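Folding Cell at the Indau Laundry: Questions From Staff

Updated in July. Answers are from Raghavendra Poduval, who runs the floor project for Visovis. Bring anything missing to the shift office.

What is being automated?
Small-piece folding, and only that. Sorting, stain checks, pressing and packing stay as they are. We picked small soft pieces first, the kind that arrive in a heap and have to be picked up one by one. 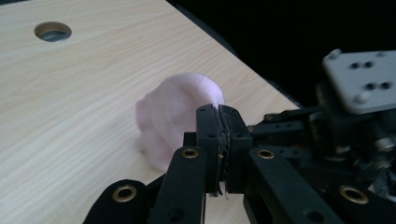 Gripper at the table with a crumpled pink piece.

Who teaches it?
You do. Folders from both shifts work the gripper by hand, and those recordings are used for training. It's paid time at your normal rate. You sign up for a block with your shift lead, and you can stop after one block if you don't like it. 44 people have signed up so far.

Will I lose my job?
No folding position is being cut during the trial, and the agreement covers the Borkau site as well. After the trial we expect fewer hours at the folding tables and more at inspection and repair. Anyone whose hours move gets training first, and the pay grade doesn't drop.

What should the table look like before I start?
Clear it down to the wood. Pins, tags and lint go in the bin, and cups stay on the shelf. Then open the fingers and look at both pads. Scuffs are normal wear — report a pad if it has come away from the finger.

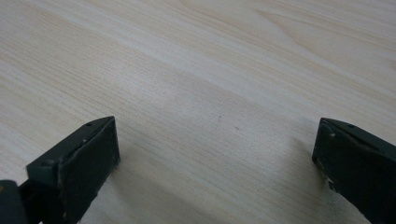 Clear tabletop, gripper open.

Do I have to be fast?
No. Work at the speed you would use with a new hire watching. Blocks are 40 minutes with a break after each. We don't compare people, and your block times don't go to your supervisor.

What if I drop a piece?
Pick it up and carry on. Dropped pieces and bad grabs stay in the recordings. Call Iyengar on extension 443 if the fingers stick or won't close.

How should I take hold of the fabric?
Go for a low fold or a loose edge and close the fingers on a small amount of cloth. Large handfuls slide.
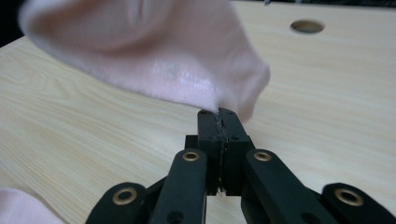 Lift slowly once you have it, and let the rest hang before you move sideways. Thick pieces take more practice than thin ones, so most people start with the thin pile.

Is my voice or face recorded?
No sound is kept. If your face gets into a recording, tell your shift lead and we'll delete that section.

When does the trial end?
It runs in 2 stages. The second starts after the staff meeting, and the results of the first will be posted by the time clock before then.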